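Sandwiches for lunch, most of the week

I started making my own lunch again in March. The place downstairs from the Neltgate office had gone up in price, and I was eating there out of habit more than anything. My rule for the sandwich is that it has to be done in the time it takes the kettle to boil twice.

The bread gets toasted, always. I buy one loaf from Mathebula and it lasts me 3 days, 4 if Reshma is away. Fresh bread goes soggy by noon once there's meat in it - toast holds up better and I like the crunch at the crust.

Before I start, everything goes on the table. Lettuce on a white plate next to the toaster, meat on the pink plate with a slice of sausage on top. The tray with the mung beans and soybeans lives on the table too.
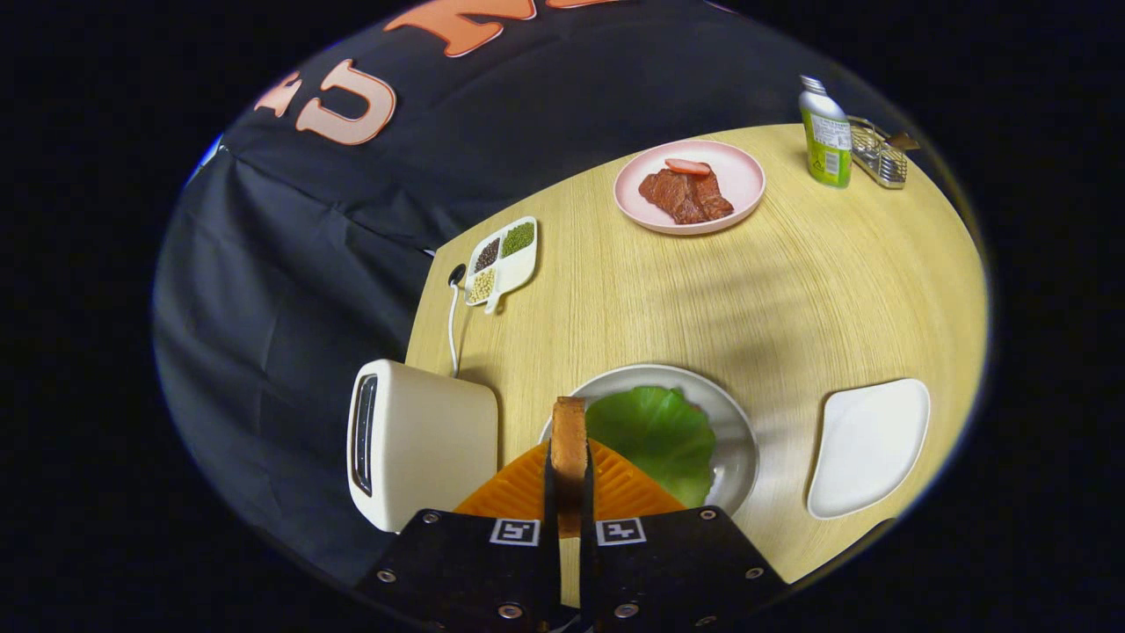
What goes in, and in what order

Toast first, then a thin layer of mustard right to the corners. Lettuce next, folded once so it doesn't hang out. Then the meat, sliced as thin as I can manage. Second slice of toast on top, press down with a flat hand, cut straight across.

Dineo told me to put the lettuce on both sides of the meat. I tried it for two weeks and it does keep the toast crisper, but it slides around when you bite. I went back to one leaf.

I wrap mine in wax paper and eat at my desk by 12:30. Next I want to try it with pickled onions, if I remember to make them the night before.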